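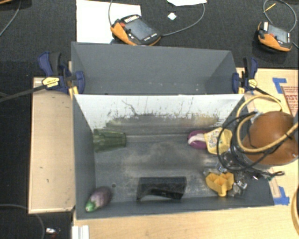
I own a foam roller. I own it the way some people own a piano, which is to say visitors remark on it and I say oh yes, I really should.

My subject is recovery, a word that used to mean what you did after surgery and now means a section of the store. I ran for years before I was informed that I needed any. I ran, my legs hurt, I sat on the couch, and eventually they hurt less. The couch cost nothing extra. Then I joined the training group at Dramer, the gym over by the Plindeck trail, and learned that I'd been sitting down all wrong.

At Dramer, rest is an activity. There is a protocol for it. You roll, you soak, you elevate, you log. There are boots that inflate around your legs and squeeze them, and people wait in line for the boots after a three-mile jog. I have been in that line. I've heard a grown man describe his sleep to another grown man for 23 minutes, with percentages, while both of them were visibly tired.

My watch joined in last June. It's a Hsu, the cheap model, and every morning it gives me a readiness score out of a hundred. The first morning I got a 40. I had felt wonderful until then. I'd been up since six, I'd made eggs, I was planning hills. After the 40 I walked around the house like someone convalescing, and by noon I did feel terrible, so I suppose you have to hand it to the watch.

I'm not against any of this because it's new. Some of it feels great, and the boots in particular are like being hugged by a large, patient snake. What bothers me is the homework. Most of us took up running or lifting or whatever it is because we had a bit of spare time and wanted to be out of the house and away from our lists. Then the easy day, the one day with no assignment, got an assignment. I have skipped a run because I hadn't finished recovering from the last one to the app's satisfaction. I have also felt guilty about a nap because I forgot to record it.

The app is called Ondari, and it awards points. I have 2898 of them. As far as I can tell they can't be exchanged for anything, though there's a badge at 3000 and I'd be lying if I said I wasn't thinking about the badge.

So for this month I've taken the watch off at night and I'm doing it the old way. Hard day, easy day. If my legs are sore I go for a walk, or I don't. I eat dinner. I stretch my calves on the bottom stair while the kettle boils — roughly as long as I ever managed with the roller — and then I sit down with my feet on the coffee table, which I've decided to call elevation.

My times are the same. I still miss the boots a little.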